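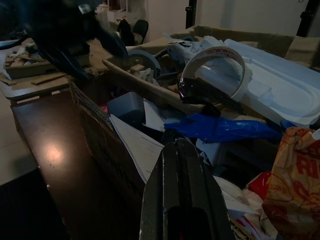

September 17, 2018

2 min read

Scrap sorting, continued. Going by what the Jelton tender asks for, anything left over from packing gets split into paper, film, molded inserts and other. The mixed box is still mixed. White insert is on the right and it's a large one, so pull that first.

Face shield with the white headband: check with Alun Hughes before it goes anywhere. If it's scratched, bin it. The gray wheel and the dark metal piece under it go to the metal and parts shelf — Wai-kit may want the wheel for the Fukier cart.

Papers need a look before recycling. We lost a Tang packing list that way in May and it took 12 emails to get another copy.

Cardboard offcuts from the tray can go flat with the rest. Last bale was over 1,000 lb, Iveck won't lift more than that.

Still to do: label for the film bin, new tape, ask Wai-kit Kong where the small lidded tubs live now.

3 comments · 18 shares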